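Greiferdrift (Zweiarmrobotik)

aus der Drekano-Enzyklopädie der Handhabungstechnik

Als Greiferdrift bezeichnet man in der Robotik eine schleichende Abweichung zwischen der Position, welche die Steuerung für einen Greifer berechnet, und der Position, an der sich die Fingerspitzen befinden. Der Fehler ist besonders bei Zweiarmsystemen bekannt, die weiche Gegenstände wie Kleidung falten. Er gehört zu den stillen Fehlern, das heißt, er löst meistens keine Meldung aus. Im niederländischen Sprachraum ist auch der Name Smits-Fehler verbreitet.

Inhalt
1 Begriff
2 Ursachen
3 Erscheinungsbild
4 Der Fall Lestonell
5 Sicherheit
6 Erkennung und Abhilfe
7 Siehe auch

Begriff

Das Wort Drift wird in der Messtechnik schon lange verwendet. Auf Greifer wurde es zuerst von Toon Koster übertragen, der damit Abweichungen beschrieb, die erst nach vielen Arbeitszyklen sichtbar werden. Davon zu unterscheiden ist der Nullpunktverlust, bei welchem ein Gelenk seine Referenz plötzlich verliert, zum Beispiel nach einem Stromausfall. Ein Nullpunktverlust fällt in der Regel beim ersten Zyklus auf. Eine Drift kann dagegen mehrere Wochen unbemerkt bleiben.

Ursachen

Als häufigste Ursache gilt ein Schlupf zwischen der Motorwelle und dem Abtriebshorn des Gelenks. Wenn die Schraube des Horns sich lockert, dreht sich der Motor um einen kleinen Winkel weiter als das angeschlossene Glied. Der Drehgeber sitzt auf der Motorseite und meldet deshalb einen richtigen Wert.

Eine zweite Ursache ist der Zug von Leitungen und Schläuchen, die außen am Arm geführt werden. Ist eine Schleife am Ellenbogen zu kurz gebunden, so entsteht in gestreckter Haltung eine Kraft, gegen welche das Handgelenk ständig arbeiten muss. Das Gelenk erwärmt sich, und die Regelung lässt eine bleibende Abweichung zu. Seltener sind eine Verformung der Armglieder oder eine gelöste Befestigung der Basis auf der Montageplatte.

Erscheinungsbild

Beim Greifen von harten Teilen führt die Drift bald zu einem Fehlgriff. Bei Textilien ist das Bild weniger deutlich. Der Stoff gibt nach, und der Greifer bekommt oft noch eine Kante zu fassen, nur nicht die vorgesehene. Typisch sind schräg liegende Faltungen, umgeschlagene Ecken und zweite Lagen, die mitgezogen werden. Solche Ergebnisse können aber auch ohne Fehler des Arms entstehen, etwa durch eine ungünstige Ausgangslage des Kleidungsstücks. Eine einzelne schiefe Faltung ist daher kein Nachweis.

Der Fall Lestonell

Am besten dokumentiert ist die Drift an der Versuchsanlage Lestonell, wo zwei Arme über längere Zeit Hemden und Tücher falteten. Im Oktober wurde dort der linke Arm nach einem Wechsel des Handgelenkmotors wieder in Betrieb genommen. Die Kalibrierung wurde als bestanden eingetragen. Nach 3.056 Zyklen blieb der linke Greifer während einer Faltbewegung an der Tischkante hängen, und das Horn des Handgelenks brach.

Die Untersuchung leitete Ward Postma. Aus den Aufzeichnungen ging hervor, dass der Motorstrom des Gelenks schon nach 339 Zyklen über dem früheren Niveau lag. Die Warnschwelle war jedoch nicht erreicht worden, weil sie für einen schwereren Greifer eingestellt war. An der Tischoberfläche wurde eine Abweichung von 13 Millimetern gemessen. Postma stellte außerdem fest, dass die Sichtprüfung immer in derselben Haltung der Arme stattgefunden hatte, in welcher die Abweichung klein war. Verletzt wurde bei dem Vorfall keine Person.

Sicherheit

Tischroboter mit geringer Nutzlast werden oft ohne Schutzzaun betrieben. Bei einer Drift verlieren die in der Software festgelegten Grenzen des Arbeitsraums einen Teil ihrer Wirkung, denn sie beziehen sich auf die berechnete und nicht auf die wirkliche Position. Gefährdet sind vor allem die Hände von Personen, die Wäsche nachlegen, während ein Arm in Ruhestellung gehalten wird. Auch ein Zusammenstoß der beiden Greifer ist möglich, wenn beide am selben Stoffstück arbeiten.
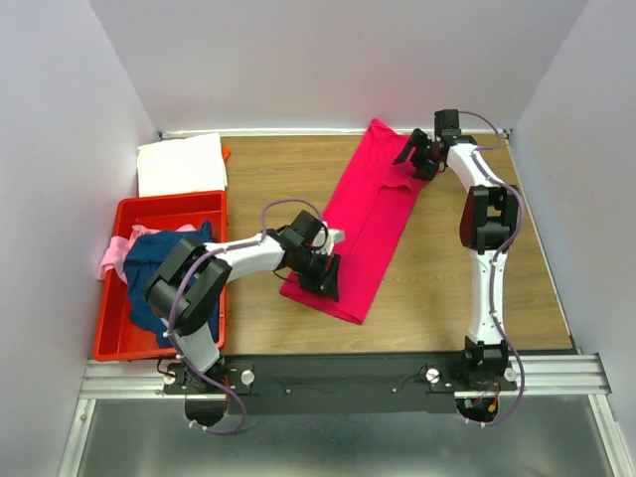
Zweiarmsystem mit außen geführten Schläuchen über einem karminroten Kleidungsstück; links eine rote Kiste mit weiteren Textilien.

Erkennung und Abhilfe

Zur Erkennung wird meistens ein Referenzstift verwendet, den beide Greifer nacheinander anfahren. Nach der Empfehlung von Koster soll die Messung in mindestens zwei Haltungen erfolgen, einmal mit gebeugtem und einmal mit fast gestrecktem Arm. Das Drallbridge-Verfahren verzichtet auf den Stift. Hier berühren sich die Fingerspitzen beider Arme an mehreren Punkten über dem Tisch, und aus den Unterschieden wird der Fehler pro Gelenk geschätzt. Sind beide Arme in gleicher Weise verstellt, versagt dieses Verfahren.

Nach einem Motorwechsel wird eine Wiederholung der Messung nach 100 Zyklen empfohlen, weil Schraubverbindungen sich in dieser Zeit setzen. Ein Ausgleich der Abweichung allein in der Software gilt als nicht zulässig, solange die mechanische Ursache nicht gefunden ist. Schläuche sollen so gebunden werden, dass sie in jeder Haltung eine freie Schleife behalten.

Siehe auch

Nullpunktverlust
Schlauchführung an Leichtbauarmen
Stromüberwachung von Gelenkmotoren
Textilhandhabung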